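Timar Two-Arm Work Cell
Set-up and Safe Use Guide, Part 4

4. Holding and handing over tall objects

4.1 What this section covers

This section gives the rules for work in which one arm holds a tall or narrow object while the other arm stays near it. It applies to the Timar cell with Kulo control software and with either type of finger cover. Please read Section 3 (Stop buttons and work limits) before you begin. If the site has its own safety rules and these are stricter than ours, follow the site rules.

In this guide "holding arm" means the arm which has the object between its fingers. "Free arm" means the other arm, also when it is moving. The right or left side is always the side of the robot, not the side of the person who stands in front of it.

4.2 Before the first grip

1. Set the mode switch to SETUP. In this mode the arms move at reduced speed.

2. Check the two stop buttons. Press each one, confirm that the status line in Kulo shows STOPPED, and release it by turning. Do not continue with only one working button.

3. Look at the finger covers on both grippers. A cover with a tear, a loose edge or a hard spot must be changed (Section 7.3).

4. Wipe the contact area of the fingers with a dry cloth. Do not use oil, polish or any cleaner which leaves a film.

5. Clear the work surface of objects that do not belong to the task. Objects on shelves behind the work area may stay if they are outside the work limit shown in Kulo.

6. Open the page Objects and choose the profile of the object. If there is no profile, make a new one as described in 4.6.

Note: The profile stores the closing force, the grip height and the keep-out distance. It does not store the position of the object on the table. The position must be taught again every time the table was moved.

4.3 Choosing the grip point

A tall object should be gripped low, at a part where the shape helps the fingers. Ribs, collars and steps are good for this purpose. A smooth shaft which becomes narrow toward the top is less good, as the fingers can travel along it when the arm changes direction.

1. Move the holding arm in SETUP mode until the open fingers are on both sides of the object.

2. Lower the gripper to the widest part that both fingers can reach without touching the table.

3. Check from the front and from one side that the fingers are at the same height.

4. Close the fingers with the command Close Soft. Wait until the message CONTACT 2 appears. It means that both fingers report contact.

5. Raise the closing force in single steps up to the value in the profile. For light hollow objects do not go above level 42.

Caution: If only one finger reports contact, open the gripper and start again from step 1. Do not correct the position by pushing the object with your hand while the fingers are closing.

The wrist view in Kulo is the best place to check the grip before lifting. Both fingers should be seen against the object, and the part you have chosen should be between them.
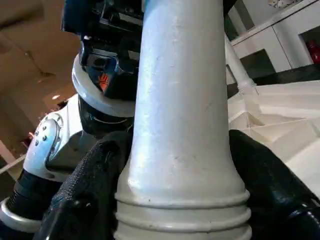

Figure 4-1. Grip at the ribbed base, wrist view. The other arm is behind the object, at left.

Compare your own wrist view with Figure 4-1. The color of the object and of the background is not important. If the fingers are much higher on the shaft, return to step 2.

4.4 Position of the free arm

In the wrist view the free arm can look nearer or farther than it is. For this reason the distance between the arms must never be judged from this view alone. Use the distance value on the Kulo page Both Arms, and look also with your own eyes from outside the work limit.

1. Bring the free arm to the position Wait before the holding arm lifts.

2. Read the distance value. It must be equal to or larger than the keep-out distance of the profile.

3. If the value is too small, move the free arm back. Do not reduce the keep-out distance in the profile.

4. Lock the free arm with Hold Position. The lock sign must be visible on the page during the complete lift.

Caution: The upper end of a tall object moves much more than the gripper when the wrist turns. Enter the full height of the object in the profile, including lids, spouts and other parts that stand out.

4.5 Lift, turn and put down

1. All persons go outside the work limit. The operator keeps one hand at the stop button.

2. Start the lift with Lift Test. The arm raises the object a small distance and waits for 2000 milliseconds.

3. Watch the object during this wait. If it slides or leans, press Lower and repeat Section 4.3.

4. If the object is steady, press Continue.

5. Turn the wrist only after the lift is finished. Lift and turn together are allowed in RUN mode, but not in SETUP mode.

6. To put the object down, use Lower and wait for the message TABLE. Then use Open Soft.

7. Keep the arm still until the object stands by itself. Only then move the gripper away, in the opposite direction to the approach.

Handing over from one arm to the other follows the same rules. The receiving gripper must show CONTACT 2 before the giving gripper opens. There must be no moment when both grippers are open.

Note: Message 749 (Grip changed during hold) stops both arms. It can be cleared only by the operator and only in SETUP mode. Write it in the cell log together with the name of the profile. If it comes back with the same object, take the profile out of use until the finger covers and the closing force were checked.

4.6 New object profiles

One person makes the profile and a different person tests it. This rule is also valid for small changes, for example a new grip height.

Fill in all fields. A field without a value is read by Kulo as zero, and a keep-out distance of zero gives no protection. When the test is finished, set the profile to Released. Profiles with the status Draft can be used in SETUP mode only.

Profiles from the older Dabbas controller can be imported, but their force levels use another scale. Enter the closing force again by hand and do the complete test from 4.3 to 4.5.

For glass, filled containers and objects with sharp edges see Section 5.

Timar Work Cell Guide, Part 4. Revision 2022-11-06.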